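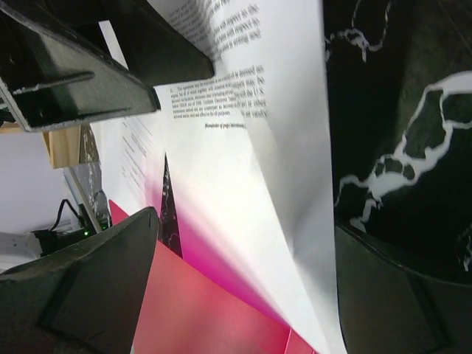

10th March
Posted by the bench 2 notebook

Flodo sample again. I still don't believe the data sheet.

The claim is that one coat of Flodo on end grain keeps water out as well as two coats of the Salitard oil we already use. Their graph has no scale on the up-and-down axis, which I noticed the first time and which nobody at Zomerby has answered my email on. So I cut my own blocks from the leftover ash and did it with the kitchen scale.

Setup, such as it is: one set bare, one with Salitard, one with Flodo. All stood on end in the blue tray with water up to the pencil line. Weighed before going in, then this morning after a night in the tray. Wiped each one with a dry rag first, same rag, same number of passes, as far as I can manage that by hand.

The bare blocks took on the most water, no surprise. Salitard did what it always does. Flodo came out a little behind Salitard on three blocks and well ahead on one, and I don't trust that one. It has a knot near the bottom face and I should never have cut it in with the rest. Throw it out and the story is "slightly worse than what we have, at a higher price."

Against my own test: the scale only reads to 2 grams, so half the differences I was getting excited over are one click of the display. The shop was also cold overnight and the can says to cure in a warm room. I gave it 4 days on the shelf by the door. Somebody will say that wasn't fair and they may have a point -- I'd still like a finish that works on a shelf by the door.

The smell has not gone, either. "Low odor" on the can. Low compared with what?

Before anyone orders the big drum for the Evangelista benches: we'd need enough for all the legs, and the quote is 867 with delivery on top. I am not signing off on that on the strength of one knotty block. The rep talks about 2,000 hours of outdoor exposure. Outdoors where? Under a roof? I asked and got the same brochure again.

Next: recut from a clean board, borrow the good scale from the paint room, cure one batch by the heater and one by the door. Leave a set outside on the rack until June and see what they look like. Label on the TOP face this time, the pencil washed off two of them.

Tray needs emptying. Blocks are on the windowsill, please don't use them as door wedges.

3 comments | 2 shares

Recent entries
Glue line failures on the maple stools
Is the moisture meter lying?
Salitard, second can: darker than the first
Band saw blade swap, and what it cost us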